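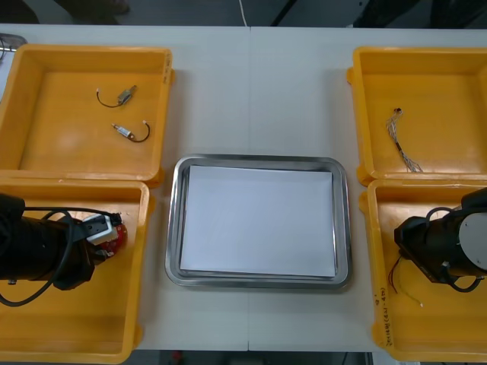 Rianne Wuyts reckons I'm a snob about tubs. She wrote in after my last column to say that one big drawer has done her fine for 20 years, and that anyone who sorts small parts into coloured bins is putting off the real job.

Well, maybe! I've put off plenty of real jobs in my time. But I'd still rather have yellow plastic bins on a white bench than any drawer ever made, and I'll tell you why. Little parts with wires on them are rotten things to store. Tip them in together and they knot up like Christmas lights, and then you're yanking at a skinny black lead with a tiny connector on the end, hoping it holds. (I've wrecked a few. My own fault.)

Give them a wide, open bin with a flat floor and you can see what you've got. Bright colour helps too, especially at 9 at night when my eyes have packed it in. And I like a steel tray in the middle of it all, for whatever I'm halfway through.

I write on my bins as well, straight onto the rim in marker. Jasper Geerts prefers printed labels, and his do look neater, but they peel off in the Lukemville humidity and he spends half of September sticking them back on.

Keep your drawer, Rianne. Just don't ask me to find anything in it.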